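Notebook Home | Entries | Boards | Parts | Search

Board sheet 3528, socket work
Last updated: January

Continuing on the Dell desktop from the Hutuncombe lot. Aim for this session: processor out, both faces checked, socket contacts checked under the glass, processor back in. Board stays in the case for all of it. I considered pulling it, but the power supply would have had to come out first, and the socket can be reached without that as long as the work comes in from the front of the board. Clearance on the supply side is poor. The housing also shades the top of the board, so the bench lamp went on the memory side.

Cover off, mains lead off, power button held to drain the supply. Strap on. Cooler off before lunch. Old compound cleaned from the lid with alcohol and lint-free wipes, two passes. The etching is faint and I could not read all of it at bench distance. Will copy it down under the glass.

Removal order, for whoever does the next one:
- Lever down and outward to clear its catch, then all the way up.
- Retention bracket up until it stands by itself.
- Processor straight up, held by the edges of the package. No sliding.
- Move it away from the socket before tilting it to look at anything.

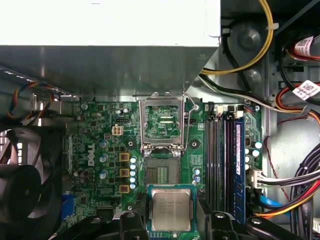 Socket contacts

Land grid type, so the springs are on the board side and that is where the damage will be if there is any. Inspected at 4x from two directions, lamp low. Looking from one direction only is not enough; a contact that leans toward you looks the same as a good one. Rows ran even from both sides. One bright fleck near a corner turned out to be lint and came off with the blower. Did not touch the field with anything solid.

Square inductors and the small capacitors beside the socket: no bulging, no residue. The larger round ones farther out toward the DELL marking, same. Four-pin power connector has no browning in the housing. I had expected some from the note that came with the machine (random shutdowns under load), so that note is still unexplained.

Processor on the holder

The processor goes in the gray holder whenever it is off the board. Varness sent us the drawing and the first one came out too tight, so the current version has more room inside the rim. The package should drop in under its own weight. If it needs pressing, take it out and look for a burr on the rim.
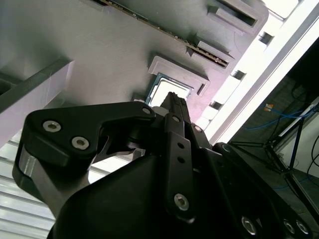 The lid has to sit level before the part is picked up again. A corner resting on the rim gives a small tilt that carries over to the socket, and there it matters much more. Quick check is a straightedge across the lid, sighted from the side. Looking at it from an angle proves nothing, I have been fooled both ways.

Other points on the holder:
- Note which way the notch faces before starting. Write it on the sheet.
- Blow out the pocket between parts.
- Don't leave alcohol on it. Surface has fine ridges and holds liquid.

Gold pads on the underside wiped once and left to air for 4 minutes. Edges of the package checked for chips, none.

Back on the board

Cable bundles by the memory were pushed toward the case wall and kept creeping back. Next time tie them. The blue module was left in place; the black slots next to it I covered with tape for the wiping and uncovered after. Check the case screw near the board corner while there, it is easy to leave one loose on these.

Alignment over the socket is best judged from the memory side, low and diagonal. From straight above, the mounting holes are a fair guide for centering but say nothing about height.

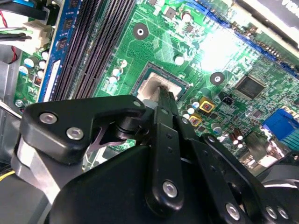 Open items

1. Shutdown fault not reproduced. Run under load for 40 minutes once the cooler is on.
2. Fresh compound. The tube on the shelf is past its date, Maldonado has the order.
3. Redraw the holder rim with a lead-in on the inside edge. Keep the outer size the same so it still fits the panel.
4. Ask Zernthorpe if their boards use the same lever and bracket. If so the removal list above can go on the common sheet.

Lever torque not measured. Felt normal.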